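1/ Notes from moving the Pledari product catalog to a new database server, 26/07/2019. The move was fine. One query was not. On the old box it came back before you could look up. On the new one it took 56 seconds.

2/ First guess was stale statistics. I updated them with a full scan and ran it again. Same plan, same time. Second guess was memory, and the server had plenty free.

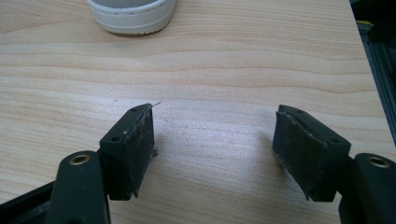
3/ The query looks up a product by its item code. The code column is varchar, has an index, and the index was being scanned from end to end. I put in a test row so I could try things without touching live stock. Name "sneaker", color "light gray", sole "white rubber", code 229. One row to find and it still read the whole table.

4/ The plan had a yellow warning on it. Hover over it and it says CONVERT_IMPLICIT on the item code. The Ulura client library we upgraded for the move sends every string as nvarchar. The old version sent varchar.

5/ When the two types don't match, SQL Server converts the lower one to the higher one. Nvarchar is higher, so the column gets converted, every row of it. With our collation (one of the old SQL_ ones) that rules out a seek on the index.

6/ You can check this in a query window. Run it with WHERE ItemCode = '229' and then with WHERE ItemCode = N'229'. Compare the two plans. Ours gave a seek for the first and a scan for the second.

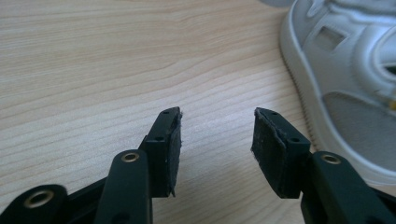

7/ Fix options. You can change the column to nvarchar, but ours is a key in 6 other tables and I didn't want that in the same week as a move. You can cast the parameter inside the procedure. Or you can set the type in the client, which is what we did.

8/ In our code that meant setting the parameter type and length by hand. Set the length too. If you leave it off you get a separate cached plan for every string length, and we had 60 of those for one query.

9/ The lookup is back to a seek. Lumbao, our reporting job, has the same problem in a couple of places and I'll get to those in August.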